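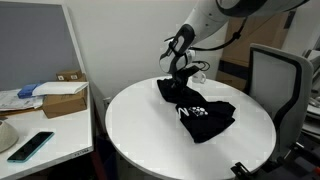 Teresa Madigan wrote in after the June issue to say that we had been unfair to Dalteo, and that anyone who runs cloth through a gripper for a living knows the fingers matter less than the code telling them where to close. She has a point, and we printed her letter on the back page. She also asked whether we had tried the thing on a real garment or only on the little squares of felt that come in the vendor's sample bag. Fair question. We had only used the felt.

So we went back and did T-shirts. Same arm, same controller, same round table, and two sets of fingers: the Dalteo pair that shipped with the gripper, and the Morkeo pair, which cost us 288 dollars and came with a leaflet promising "human-like handling of soft goods." I have read that phrase on a lot of leaflets. I have yet to meet the human it was based on.

The job was dull on purpose. Drop a crumpled shirt on the table, have the arm pinch it somewhere, lift it clear, carry it a short way and put it down. No folding, no sorting, no hanging on a rail. If a gripper can't get a shirt off a table, I don't much care what it does in the video on the company's home page.

We made 339 attempts with each pair before Rónán Ó Néill asked for his table back. I won't print a success rate. I started one and gave it up, because the two of us could not agree on what a success was. Rónán wanted to count any lift where the cloth left the table. I wanted to throw out every lift where a sleeve was still dragging. With his rule the Morkeo fingers look very good. With mine they look like everything else we have tested this year. Remember that the next time a brochure gives you a figure with a decimal point in it.

What I can tell you is how they failed. The Dalteo fingers are stiff and close hard, and when they miss, they miss completely: the tips skate over the top of the fabric and come up with nothing. You know straight away. The Morkeo fingers are softer at the tip and nearly always come up with something, but often it's a thin fold that lets go partway through the move. I'd take the clean miss. A controller can notice an empty grip and go again, while a shirt dropped between stations is a job for a person with a broom handle.

Black shirts were worse than light ones for both pairs, and I put that down to the camera. Our depth camera is a Fahy, mounted off to one side, and on dark cotton it returned patches of nothing where the folds were deepest. Teresa will be pleased to hear this. When we picked the grasp point by hand, clicking on a ridge in the image, both sets of fingers improved, and the gap between them got small enough that I would not want to defend it in front of a buyer.

A word on the cable. Neither maker says anything useful about routing it. Leave it too short and it pulls when the wrist turns; leave a loop and you have to keep the loop away from the work. We re-taped ours more than once, and I suspect a few of the early results had more to do with tape than with fingers. Those runs are in the log and marked as such.

The Tikis controller gets a mention mainly for staying out of the way. Its grip force setting runs from 0 to 2000 with no units given anywhere in the manual. I wrote to ask what the number means and got back a link to the manual. Rónán found that small changes at the low end did a great deal and that the whole top half did nothing we could feel, so treat it as a knob with a long dead stretch.

Would I buy the Morkeo pair? Not for shirts, at that price, on this evidence. I might for thin knits, which we haven't tried — and neither, as far as I can tell from their own notes, has Morkeo. We'll keep both sets through the fall. Readers who have run either one on towels or bedding for more than five minutes are asked to send logs, including the bad ones. Videos sped up to double time will be returned unwatched.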